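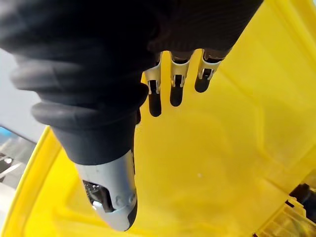 Mão robótica com manga de borracha preta, descendo numa caixa plástica amarela.

12 jul 2018

Fio sobre contrato de honorários em escritório pequeno. Revisei o nosso modelo no Granau Advocacia e anoto os pontos que mudaram. Vale para consultivo e contencioso cível. Trabalhista e previdenciário ficam de fora.

Objeto. "Assessoria jurídica em geral" não delimita nada. O modelo novo identifica a demanda, a parte contrária, o foro e a fase até a qual o escritório atua. Recurso a tribunal superior é contratação à parte, com valor já indicado no anexo.

O modelo anterior tinha 9 páginas e repetia em três cláusulas a mesma regra de reembolso, com redações diferentes. Numa delas o cliente autorizava a despesa antes. Em outra, bastava comunicar depois. Ficou só a autorização prévia, por escrito, acima de um teto fixado no anexo.

Honorários contratuais e de sucumbência vão em cláusulas separadas. Os de sucumbência pertencem ao advogado por força do Estatuto (Lei 8.906/94, art. 23), e o cliente precisa ler isso antes de assinar. Compensar uma verba com a outra só com previsão expressa.

Êxito: definir a base de cálculo. Valor bruto ou líquido? Antes ou depois de imposto? Acordo parcelado gera honorário na homologação ou a cada parcela recebida? No nosso, a cada parcela, na mesma proporção.

E obrigação de fazer também precisa de critério. Se o resultado é a retirada de um protesto, não há condenação sobre a qual calcular percentual. Usamos valor fixo para esses casos.

Rescisão. O cliente pode revogar a procuração a qualquer tempo. O contrato deve dizer o que é devido até ali. Adotamos tabela por fase: inicial protocolada, contestação, instrução encerrada, sentença. O trabalho feito entre duas fases é cobrado por hora, pela planilha.

Renúncia do advogado: comunicação comprovada ao cliente e dez dias de representação depois disso, se necessário para evitar prejuízo (CPC, art. 112). Sem inovar. Transcrevi a regra e acrescentei o canal de comunicação.

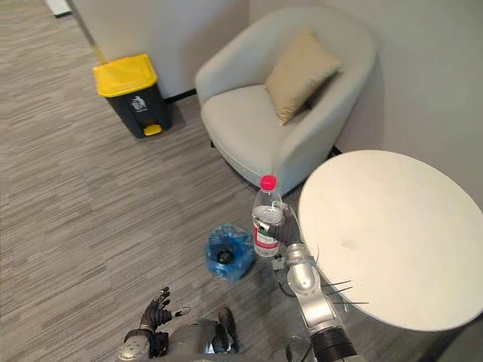

Canal de comunicação merece cláusula própria. E-mail cadastrado no anexo, com obrigação de atualizar. Mensagem de aplicativo serve para agendar e avisar, mas autorização de acordo só por e-mail ou documento assinado.

A Sneha Sengar, que cuida dos contratos em inglês aqui, pediu versão bilíngue em duas colunas. Aceitei com cláusula de prevalência do português. "Success fee" ficou como tradução de honorários de êxito. "Retainer" saiu, porque cada cliente entende uma coisa.

Guarda de documentos: originais devolvidos contra recibo no encerramento. Se o cliente não retirar em 180 dias da notificação, remetemos ao endereço do cadastro, com custo dele. Cópia digital segue a política interna, anexo 8.

Os anexos são gerados no Privow a partir do cadastro. Cuidado com campo vazio: o sistema imprime a cláusula mesmo sem o valor. Já saiu daqui contrato com teto de despesas em branco. O cliente era a Urano e o jurídico deles devolveu no mesmo dia.

Passamos o modelo novo por cerca de 106 contratos ativos, só para comparar cláusulas, sem aditar. O ponto com mais divergência foi o índice de correção. Havia contrato sem índice algum e contrato com dois.

Aditivo, só na renovação ou quando o cliente pedir. Trocar contrato em vigor por iniciativa do escritório abre negociação de preço, e em janeiro já tivemos uma dessas com a Buschmann que consumiu mais horas que o próprio processo.

Foro de eleição: mantido o da sede do escritório para cliente empresarial. Para pessoa física, deixamos o do domicílio do contratante.

Falta fechar a cláusula de substabelecimento. Hoje está com reserva de poderes e aviso posterior. Estou inclinado a exigir aviso prévio, salvo audiência em outra comarca. Quem tiver redação testada, pode mandar por mensagem.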